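Home > Small Kitchens > Kitchenettes > Tarnaron Compact Kitchenette

Tarnaron Compact Kitchenette, White

Upper cabinets, lower cabinets and drawers, countertop, stainless sink

Item 138 | Ships flat in 10 cartons | Made to order

The Tarnaron is the kitchenette we recommend most often for break rooms, studio apartments and the odd corner at the end of a hallway that could be doing more. It is a full working kitchen wall in white, with a counter you can really use and dark handles that are easy to find at a glance. We have had one in daily use at our own place since March and we love it more every month!
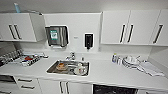

Words by the Kumau product desk
Updated Monday, September 18, 2023

We'll start with the counter, because it's what people ask about first. It's white, like the cabinets, and it makes a small room feel a good deal bigger. Our dish rack lives at the left end and the sink is in the middle, so washing up moves in one direction and you don't drip across your work space. The rack isn't part of the set (we get asked!). Any rack that fits your counter depth will do, and if yours has a drain spout, turn it toward the sink.

The sink is a plain rectangle in stainless steel, set into the counter. We picked it over the round one we used to sell and haven't looked back - a rectangle holds a baking sheet at a slant and leaves room for your hands. A soft cloth and dish soap are all it needs. Please skip the steel wool.

Up top you get double-door cabinets with dark vertical handles. On the double doors the two handles sit close together at the center, so you can pull both open with one hand while the other one is holding a stack of plates. That's a tiny thing and it makes us happy every day. Between the uppers there's open wall, and that stretch is worth planning. We put the paper towel dispenser and the black soap dispenser there, both up off the counter. Neither comes with the kitchenette, but do think about where yours will go before the wall is painted.

There's also usable space on top of the uppers if your ceiling allows it. Ours collects the things we don't reach for much.

What's in the set

Upper cabinets with doors
Lower cabinets and drawers
Countertop with sink cutout
Stainless steel sink
Dark bar handles and screws
Hinge pack
Wall rail and leveling feet
Printed instructions

Not in the set: faucet, dish rack, dispensers, lighting, appliances.

Hardware

We can get a little carried away about hinges, so bear with us. Doors in a shared kitchen get opened by people in a hurry, people with wet hands, people who lean on them while they talk. A hinge that was fine on day one can have a door hanging low by spring, and then the gap at the middle goes crooked and you see it every time you fill the kettle.
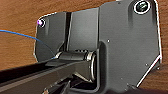 So check the screws before you blame the door. A loose screw is the usual cause of a sagging door, and it takes 2 minutes and a hand screwdriver to put right. Go gently - snug is enough, and a power driver on full speed can strip the hole. If a hole is already stripped, move up one screw size or fill it and start again. Keep paint and spray cleaner off the moving parts, and wipe away grit with a dry brush.

The Heo hinge pack is sold separately too, and it's worth keeping one in a drawer. Owners of the older Nirer kitchenette should write to us before ordering, as the hole spacing changed between the two lines.

Putting it together

Plan on a full day with one helper. Hang the wall rail first and get it dead level, then the uppers, then the lowers. Everybody wants to do the lowers first! Please don't; you'll be leaning over them all afternoon with a heavy box in your arms. Fix the rail to studs or use anchors rated for your wall. The full weight allowance is 80 pounds per upper cabinet, evenly spread, and dishes add up faster than you'd think.

Leave the doors for last. Hang them all, step back, then adjust. Water connections should be done by a licensed plumber, and most landlords will ask for that anyway.

Care

White shows coffee. It also shows you exactly where the coffee is, so a quick wipe at the end of the day keeps it looking great. Use a damp cloth on the doors and dry around the handles.

Returns and spare parts

Unopened cartons can come back to us within 80 days. Single doors, handles, drawer fronts and hinge packs can all be ordered one at a time; have your item number ready when you write.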